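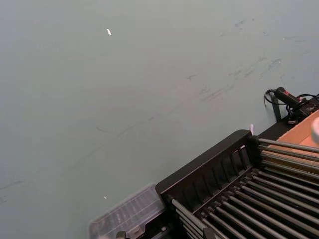 PRESS RELEASE
For immediate release, 10/14/21

Isaksson opens the Dideleo Prize to short story writers everywhere

VOSTVILLE — Small press Isaksson is delighted to announce the first Dideleo Prize, a new competition for short stories by writers who have not yet published a book. Entries are open from today, and the winner will receive £1,000 and a place at the front of next year's Beltasar anthology.

Stories can be up to 4,000 words long and on any subject. Crime, ghosts, family rows, a quiet morning in a kitchen where very little happens — all are welcome, and so are the odd ones that don't fit on any shelf! The only firm rules are that the work must be your own, in English, and not already in print or online.

Isaksson first talked about a prize in August, after the last Beltasar reading period brought in far more good stories than the book could hold. Several of those came from people sending their work out for the first time, and the editors wanted to give writers like them a proper way in.
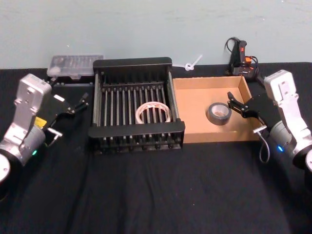

How the judging works

Every entry will be read by two people, with the author's name removed. A longlist of 20 stories will be posted on the Isaksson website, and five of those will go forward to the shortlist. All five shortlisted writers will work with an editor on their story before it appears in Beltasar, and all will be invited to read at the launch evening in Vostville.

Writers who reach the longlist will also get a page of notes on their story, whether or not it goes any further.

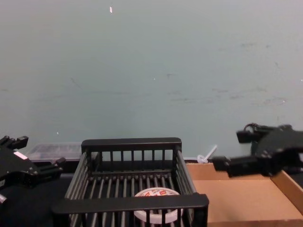
Jonatan Solberg said he was hoping for stories with a strong sense of a person on the page. "I love it when I know by the second paragraph how somebody takes their tea and what they're afraid of," he said. "Send us the story you keep going back to. I can't wait to start reading."

How to enter

Entry is free. Send one story per person through the form on the Isaksson website, as a Word file or PDF, with the title on every page and your name on none of them. Full rules and the closing date are given beside the form.

ENDS

Press copies of earlier Beltasar anthologies are available from the Isaksson office on request.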